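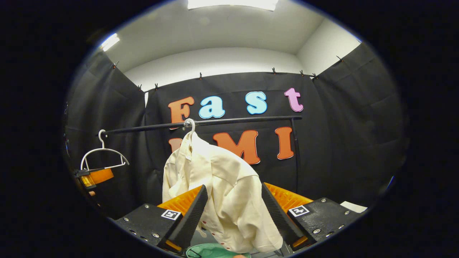
Why does the gripper lose hold of the shirt after the fingers have closed on it?

The closing force drops when the left finger mount gets loose on its body. The finger then turns a little under load, the two tips no longer meet flat, and thin fabric slides out between them.

## Ticket: shirt slips from gripper at the hanger rack

**Opened:** 2025-05-13
**Project:** Itby, garment handling
**Site:** Skiltitz
**Status:** waiting for parts

### Report

In the hanging task the gripper closes on the lower part of the shirt and should keep it until the release command. In 41 of the last 200 cycles the shirt was lost before the release. The software reported "grip OK" in all of these cycles, so the arm continued its path with nothing in the fingers. One time it pulled the empty hanger from the rod, and the hanger fell inside the safety area. No person was near and nothing is broken, but I marked the ticket as safety because the arm did not stop.

Towels and thick cloth are not affected. I could not repeat the fault with them.

### What I tried

1. Cleaned both finger surfaces with alcohol and let them dry. No change.
2. Raised the grip force in the Darnusano controller from 60 to 75 percent. The slips became fewer, but the motor was warm after half an hour, so I put the value back.
3. Exchanged the two fingers, left to right. The fault stayed on the left side. From this I understood that the finger itself is good.
4. Checked the screws of the left mount. Two of them turned by hand. I tightened them and ran the task again. It was fine for the morning and then the slips came back. The same two screws were loose again.
5. Looked at the holes in the mount with a lamp. The plastic is worn to an oval shape, and there is a thin crack from one hole to the edge.

### Why "grip OK" is wrong

The controller looks only at motor current. When the mount bends, the motor still pushes against something, and the current is high enough to pass the check. The finger opening is also measured, but the value is not used in this check. I think it should be. With a shirt between the fingers the opening is clearly larger than with nothing.

### Answer from Agbeko support

They confirm that mounts from the August batch have thin walls around the screw holes. They recommend to change them after 3,000 closings. Ours has more than this, but the service sheet we received does not give any limit. I asked them to add it.

### For now

- Task is allowed only at slow speed, with one person at the stop button.
- Check the left mount screws by hand before each run. If one moves, do not start.
- Do not raise the force above 60 percent.
- Do not use glue in the screw holes. It was tried on the spare unit and the mount could not be removed after.

### Open

- [ ] New mounts, left and right (ordered)
- [ ] Add finger opening to the grip check
- [ ] Stop the arm when the grip is lost during motion
- [ ] Repeat 200 cycles with the new mounts and write the result in this ticket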